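FOR IMMEDIATE RELEASE

Genddale Robotics Club Opens Two-Bin Challenge to All County High Schools

GENDDALE - The after-school robotics club at Genddale Technical High is opening its yearly Two-Bin Challenge to teams from outside the school for the first time. Sign-up starts Thursday at 4 p.m. Entry is free. Space for 40 students this year, first come first served, and a waiting list after that.

The job sounds easy. A robot arm picks objects out of a front bin and moves them to the bin behind it. Teams write the program, and most of them also build their own gripper fingers. Each run lasts 60 seconds. No touching the arm, no shouting directions at it (it can't hear you, people still try).

"Last year a lot of teams spent weeks on the software and then found their fingers couldn't hold a roll of tape," said Silvia Beneš, who teaches engineering at the school and has run the club since it met in a hallway. "So this time we want everybody on hardware from week one. Make it ugly, test it, make another."

Students practice on the club's own setup, one team at a time, with a sign-up sheet on the door. Sessions run until 6 p.m. on school days. Bring a laptop, a charger and a notebook. Closed shoes please.
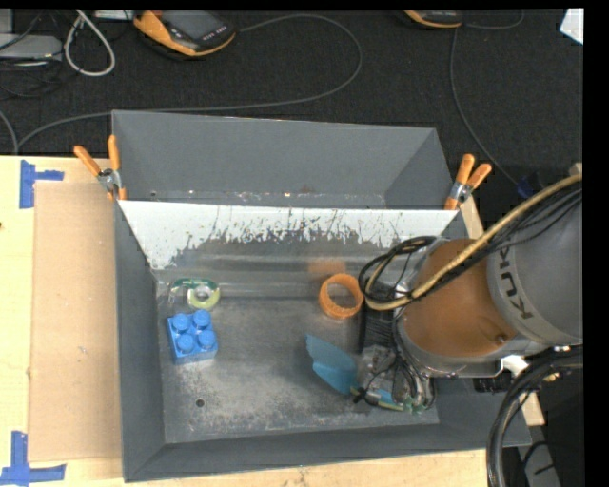 Choosing the practice objects has been the job of junior Otakar Oravec and his teammate Blažena Zeman, who wanted shapes that don't forgive a lazy grip. Their rule was cheap, easy to replace, and nothing that rolls off under the shelves for good. A blue toy block with four studs is the one beginners start on, flat sides and a decent place to grab. Tape in its dispenser is harder, round at one end and clear plastic at the other, and the orange ring gives you a choice, pinch it from outside or get a finger down in the hole. Teams argue over that one alot. Blažena is for the outside pinch. Otakar isn't.

"You think your code is wrong and you sit there for an hour," Oravec said. "Then you bend the finger a little and it works. I was pretty mad."

Finger design is open. Any material the teams can cut, print or cast is fine as long as it passes the safety check and comes off the arm with hand tools. The club has a stock of flexible sheet and tubing, donated by Grilex, a local plastics shop, and teams can help themselves to offcuts from the gray cabinet. Please put the lids back on.

Software: the club provides a starter program called Unport, written by former student Miloslav Jelínek, now in college. It handles the connection to the arm and the stop button and not much else. Documentation is short. Jelínek answers questions by email most evenings, less during finals.

How scoring works

Every object that ends up in the rear bin counts. Objects dropped on the table or floor are out for that run. Each team gets 2 scored runs and keeps the better one. Ties go to the team with the clearer notebook, judged by Přemysl Zelenák of Kolář Machine Works, who has judged it before and does read them. All of them. Zelenák will also hand out a separate award for best failed finger, which last year drew more entries then the main event.

"I like the notebooks where something gets crossed out," Zelenák said. "I want to see what they tried on the bad days."

Who can enter

Any student in grades 9 to 12 in the county. Teams of up to four. No experience needed, and mixed-school teams are welcome. Students without a team can put their name down alone and Ms. Beneš will match them up. New members must finish the safety talk before they work near the arm, no exceptions, parents may sit in.

The contest itself takes place in August in the main gym. Doors open at 9 a.m., first runs at 10. Families and younger kids welcome, bleachers only while the arm is powered. Parking behind the bus lot, the front lot will be closed for paving.

To sign up, stop by the main office or have a teacher send in the team form. Teams need a name, a contact adult and a first choice of practice time. Changes to the objects list will be posted on the workshop door, so check it before you build. Press who want to visit a practice session should call the office a day ahead and ask for Silvia Beneš.

Filed under: Schools & Youth | Science & Tech | Genddale

Comments (4)

gendmom3
Can 8th graders come watch practice or only the contest? My son is going nuts over this

S. Beneš
Contest only for now, sorry. He can come to the safety talk with you if he's starting 9th grade in the fall.

rusty_wrench
Did two of these when I was there. Do NOT skip the notebook. We lost a tie over it and I'm still sore

Kay from Mill Rd
Is the front lot closed all day or just the morning? My dad uses a walker and it's a long way round from the bus lot.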